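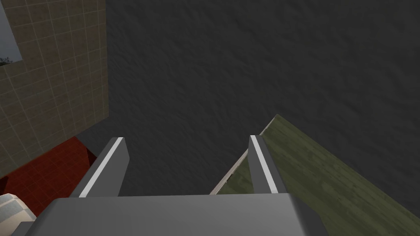
手首カメラによる視点。指は開いた状態で、把持対象はない。

シミュレーション環境におけるグリッパー比較試験:手首カメラと頭部カメラのどちらを評価の基準とすべきか

読了時間:9分

Kanchan Dwivedi

当研究室では、双腕移動ロボットに搭載する平行二指グリッパーの選定を進めております。候補は Usia と Huren の二機種で、実機の調達に先立ち、住居を模したシミュレーション環境で比較試験を実施いたしました。制御ソフトウェアには Rajan を使用し、腕、台車および照明の設定は両機種で共通としております。評価の方法について判断に迷う点があり、同種の試験を経験された方のご意見を伺いたく、投稿いたします。

試験の内容は、寝室内の小物を把持し、寝具の上方で保持したのち、指定の位置に置くというものです。先に Usia について300回の試行を行い、手首カメラの映像のみを入力とする自動判定器では、成功と判定されたものが136回ありました。ところが、同じ試行を頭部カメラの映像で担当者が見直したところ、判定が食い違うものが17回見つかりました。内訳は一様ではなく、把持できているのに失敗とされたものと、指が物体に触れていないのに成功とされたものの両方が含まれます。Huren の試行はまだ完了しておりません。判定の基準が定まらないまま続行することは望ましくないと考え、現在は中断しております。

手首カメラは、グリッパー本体を後方の上側から見下ろす位置に設定しています。画面の下側は灰色の本体が広く占め、その先に二本の指が見えます。指には白い帯があり、判定器はこの帯の位置から開き幅を推定する構成です。帯そのものの検出には問題がありません。一方で、右の指は左の指より側面に近い角度で映るため見かけの幅が狭く、左右で推定値の安定性に差が生じているように思われます。また、背後に暗い色の粗い面が大きく入る姿勢では、灰色の指の輪郭と背景の境界について、判定器の信頼度が下がる傾向がありました。

頭部カメラについては、腕と対象物と周囲の関係を一度に確認できるという利点があります。ただし、本件の寝室は幅が狭く、壁と緑色の板に挟まれた位置に進入すると、右腕の手先が板のすぐ前に来ます。この状態では板の表面にグリッパーの影が映り、指の輪郭を抽出する処理が影を指として拾うことがあります。左手が物体を保持している間も右手は開いたまま待機しますので、その影が画面内に残り続ける場合もあります。

伺いたい点は次のとおりです。

一、機種間の比較において、判定の基準となる視点は一つに統一すべきでしょうか。それとも両方の映像を併用すべきでしょうか。

二、影による誤検出を避けるため、照明から影の計算を外すことは、実機への移行を前提とした試験として許容されるでしょうか。

三、判定が食い違った17回の試行は、集計から除外して差し支えないでしょうか。

四、Huren の試行を再開する前に、Usia の試行をすべてやり直す必要があるでしょうか。

次に掲載するのは、左手で機器を保持している時点の頭部カメラの映像です。右手の指は開いており、何も保持しておりません。手先の影が板に映る状況も確認いただけます。

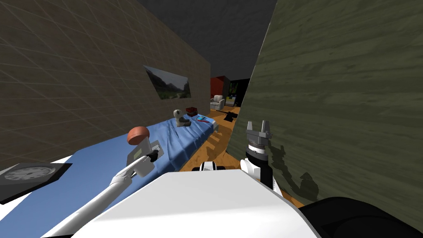 Fiachra Flanagan

ご質問を拝見しました。当方は Virberg で把持評価の手順書を担当しております。順序を変えて、影響の大きいものからお答えいたします。

まず三番目の点ですが、除外はお勧めいたしません。食い違いは無作為に生じているとは考えにくく、特定の姿勢や特定の背景に集中している可能性があります。該当する試行を取り除くと、判定の難しい条件だけが集計から抜け落ち、両機種の差が実際と異なる大きさで現れるおそれがあります。推奨される扱いは、17回すべてについて判定の根拠を記録したうえで、後述する第三の基準により改めて成否を定めることです。元の自動判定の結果も消去せず、別の列に残してください。

第三の基準とは、シミュレーターの内部状態です。貴研究室の試験は計算機上で実施されていますので、物体の位置と姿勢、指と物体の接触の有無は、映像を介さずに取得できるはずです。把持の成否という事実は内部状態から定め、映像による判定は「カメラと判定器の性能」として別に評価するのが適切と考えます。ご質問では、グリッパーの性能とカメラの性能が一つの数値にまとめられているように見受けられました。136回という値も、この二つが混ざった値として扱う必要があります。

内部状態による成功の定義は、試験の開始前に文書で確定しておいてください。当方の手順書では次の事項を必ず記載しています。

・両方の指が対象物に接触していること
・対象物が支持面から離れていること
・その状態が、定められた時間にわたり途切れずに続くこと
・解放後、対象物が指定の領域内で静止すること

時間や高さの値は作業によって異なりますので、一律の値はお示しいたしません。接触の検出には、使用する物理計算の設定によって短い途切れが生じます。途切れをどの程度まで許すかについても、両機種で同じ規則を用いてください。

次に一番目の点です。視点の統一は、比較の目的によって扱いが分かれます。機構としての優劣を調べる段階では、内部状態のみで足ります。手首カメラと組み合わせた系としての優劣を調べる段階では、手首カメラを主とし、頭部カメラを補助としてください。把持直前の指と対象物の相対的な位置は手首側の映像に現れやすく、頭部側では腕や本体による遮蔽が避けられません。ご投稿の頭部の映像においても、画面の下側はロボット自身の白い本体が大きく占めています。

ここで注意を要するのは、機種を交換するとカメラの見え方まで変わるという点です。本体の幅が広いグリッパーでは、対象物の手前の領域が隠れます。指の長さが異なれば、指先が画面のどこに現れるかも変わります。取付け位置を固定したまま交換すると、画角の上で一方の機種が有利になることがあります。当方では、固定位置での試験と、機種ごとに指先の位置を合わせた試験の双方を実施し、報告書では表を分けています。作業量は増えますが、後日の照会に対応するうえで必要な区分と認識しております。

白い帯による開き幅の推定については、補助的な利用にとどめることをお勧めします。開き幅は関節の値から直接得られます。帯の検出が必要となるのは、関節の値が信頼できない場合か、指のたわみを調べる場合です。左右の見かけの幅の違いが気になるようでしたら、検出の信頼度を左右別々に記録し、片方のみが下がる姿勢を抽出してください。カメラの取付け角の誤差がそこから見つかることもあります。

二番目の影の件ですが、影の計算を常に外すことには賛成いたしかねます。実機の周囲では影が生じますので、影に弱い判定器をそのまま移行すれば、同じ問題が後の工程で現れます。原因を切り分ける目的に限り、影を外した設定を追加の条件として実施することは差し支えありません。同一の初期配置と同一の乱数の種を用い、影のある場合とない場合を対にして比較してください。判定の差が影のない条件で消えるようであれば、輪郭抽出の改善が先決です。奥行きの情報が使用できるのであれば、板の面上にある輪郭と、その手前にある指とを区別する処理が有効です。

最後に四番目の点です。試行時の内部状態が保存されている場合、やり直す必要はなく、再判定で足ります。保存されていない場合は、初期配置と操作指令の記録から再生が可能かどうかを確認してください。再生の結果が元の軌道と一致しないときは、残念ながら再試行が必要です。いずれの場合も、Huren の試行を再開する前に定義を確定し、途中で変更しないことが条件となります。

Kanchan Dwivedi

詳細なご回答に感謝いたします。確認したところ、対象物の位置と姿勢は全試行について保存されておりましたが、接触の情報は保存の対象に含まれておりませんでした。操作指令の記録は残っておりますので、まず食い違いのあった17回を再生し、軌道の一致を調べることといたします。一致が確認でき次第、残りの試行にも同じ処理を適用する予定です。

影の有無を対にする試験についても、ご提案の形で計画に加えます。なお、手首カメラの取付け位置は両機種で固定としておりましたので、指先の位置を合わせた条件を別に設ける方向で、研究室内の承認を申請いたします。

usia_operator

当方も Usia を使用しております。頭部カメラは取り外し、手首カメラのみで運用していますが、特に支障はありません。判定の食い違いは目視で修正すればよいと思います。影については照明を明るくすれば解決するのではないでしょうか。

Fiachra Flanagan

直前のご回答について、二点補足いたします。

目視による修正は、担当者がどちらの機種の試行かを知っている場合に偏りが生じます。やむを得ず目視を用いる際は、複数の担当者が独立に判定し、一致しない試行の扱いを事前に定めてください。グリッパーの形状は映像から判別できますので、機種名を伏せるだけでは十分な対策になりません。

照明を明るくする方法は、光源の位置と大きさが変わらない限り、影の輪郭を残したまま画面全体の明るさを変えることになります。白い帯の部分が飽和し、指先の検出がかえって不安定になる場合もあります。変更するのであれば、光源を大きくして影の縁をやわらげる設定と、複数の方向から照らす設定を個別に試し、各条件を設定ファイルとともに保存してください。

再生時の軌道の照合については、関節角だけを見て一致と判断しないようお願いいたします。腕が同じ動作をしていても、接触後の対象物の動きは計算の刻み幅や物理計算の版の違いによって変わります。照合には、保存済みの対象物の位置と姿勢を用いてください。版の番号が当時の記録に残っていないときは、再生を行う前に、当時の環境一式を保管先から復元できるか確認することをお勧めします。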